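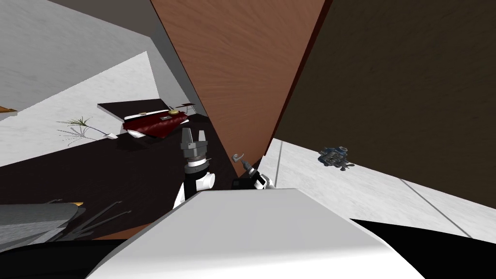

Grippers and wood grain

So I finally did it, I signed up for a lead climbing class! If you've been reading for a while you know I've been a happy top rope person for years, and whenever anyone at the gym asked if I wanted to try leading I'd suddenly need to refill my water bottle. Then in June my friend Abena Gbeho put both our names on the list and texted me after. Thanks, Abena (I think).

The class runs over two evenings and cost me $100, which includes the test at the end. Our instructor was Josefina Farías, who is tiny and very calm and has the loudest voice I've ever heard in a gym. We spent the whole first night on the ground. Clipping, clipping, clipping. Left hand, right hand, gate facing left, gate facing right, over and over until my thumbs hurt. I back-clipped more than 20 times and she caught every single one from across the mats.

Second night we went up. First with a top rope for backup and a lead rope trailing, which felt silly for two routes and then very comforting on the third. Then the real thing. I picked the easiest line on the slab, big friendly holds, a grade I'd normally warm up on in my sleep, and I gripped every one of them like it owed me money. My forearms were done by the fourth clip!

And then the practice falls. Oh boy. Josefina had us start with the clip right at our waist, then knees, then feet. I stood there at the last one saying "okay" for what felt like a full minute before I let go. Abena was belaying and she's a bit lighter than me, so she came flying up to meet me and we both screamed and then laughed so hard that Korkor Arthur on the next rope had to stop and ask if we were all right.

I passed, by the way! Abena passed too. I still don't love being above the clip, and I took three top rope laps the next time I went in just to feel like myself again. But we've got our eye on the long arete by the front desk, and I've been practicing clips on a draw hung from my closet door while the pasta boils.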